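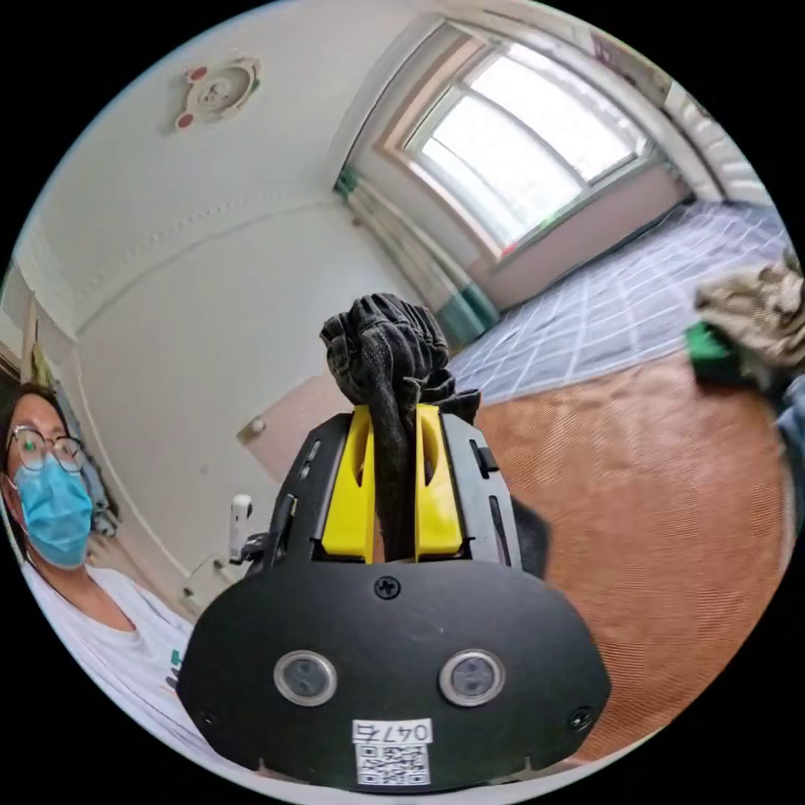

**May 5, 2025**

Hi all,

Monday again, and I've had three cups of coffee and a granola bar I found in my coat, so let's get into it. The big item this time is the homework policy, which I know half of you have been emailing me about (thank you, I have read every one, even the one that was mostly about parking).

For anybody who missed the last meeting, the Hornholm school district wants to change how homework counts toward grades at the middle and high schools. Right now every teacher sets their own rules. My daughter has one class where homework is nearly half her grade and another where it's never collected at all, and she's in eighth grade and keeps both systems in her head better than I do. Under the new plan homework could count for no more than a tenth of the final grade in any class, and late work would be accepted until the end of the unit with no points taken off.

I went in pretty sure I liked it. Then I sat through the whole thing, and now I like most of it and have a knot in my stomach about the rest.

Jin-sol Hong gave the presentation. She runs curriculum for the district, and I thought she did a nice job of talking to us like regular people. The district sent a survey to families over the winter and got 362 back, and she went through the comments as well as the numbers, which I appreciated! A lot of families said the same thing we hear at pickup. Kids with a quiet room and a parent home at four get the homework done, and kids who are watching two little brothers until eight don't, and then the grade ends up saying more about the house than about the math. She also said that plenty of students are passing every test and still failing the class on missing worksheets. I knew a boy like that in my own high school. He fixed radios. He got a D in physics.

Then the teachers got up, and this is where it got interesting. Simone Amaral teaches algebra at the high school (some of you had her as a coach, way back when) and she was against the late work part. She has five classes. If everybody can turn in everything until the last day of the unit, she said, then everybody will, and she'll be grading a mountain of it over one weekend when it's too late for her comments to help anyone. She said she'd be fine with the ten percent cap tomorrow. She just wants a deadline that means something, even if it's a soft one. I saw a lot of heads nodding, including mine.

A parent behind me asked whether kids would simply stop doing homework if it's only worth ten percent. Jin-sol said some will, at first, and that the test scores will show it. I don't love that answer, but I think it's a straight one. My own kid leaned over and whispered that she would "probably still do the Spanish," so make of that what you will.

The other thing that came up, and I wish we'd had longer on it, is retakes. The draft says students can retake a test once per unit. It doesn't say who gives the retake, or when, or what happens to the kid who rides the bus and can't stay after. Our late bus only runs two days a week. I asked about this and was told it's "being looked at." I'll keep asking! If you have a student on the Lerkia Road route, please write in about it, as they're on that bus for the longest and they're the ones who'd miss out.

So what happens next? The board takes comments through the end of the month and there's a second reading after that. If it passes, the middle school goes first in the fall and the high school waits until they've had a look at first-quarter grades in November. You can comment by email or drop a letter at the district office, or come and speak. Speakers get three minutes and there is a little timer with a very rude buzzer. Short is fine. You don't need to be an expert, and you can be for one part and against another. I certainly am.

If you want to read the draft before you write, it's four pages and there are paper copies at the front desk of both schools. Read page three if you only read one. That's the late work section, and it's had the most changes since the winter, so whatever your neighbor told you about it may be out of date.

A few small things before I let you go:

- **Book fair money.** We took in $3166, which is our best spring so far, and the elementary library gets all of it. Thank you to everyone who stood at that cash box. There are still 30 books on the hold shelf with names on them, so if your child came home talking about a book they "already bought," please go look.
- **Summer reading bags.** We'd like to pack 200 this year. We have the bags - what we don't have is enough books for the fifth and sixth grade ones. Gently used is great. Chapter books especially, and anything about animals or disasters goes fast.
- **Lost and found.** It's overflowing again at the elementary school. So many water bottles. Everything left on the last day of school goes to donation.
- **Crossing guard.** The school is still short one for mornings at the corner by the post office. It's a paid job, the hours are short, and the office has the form.

That's it from me. Write to the board, and copy me if you feel like it, because I really do enjoy reading them. I'll send a note when the date for the second reading is set.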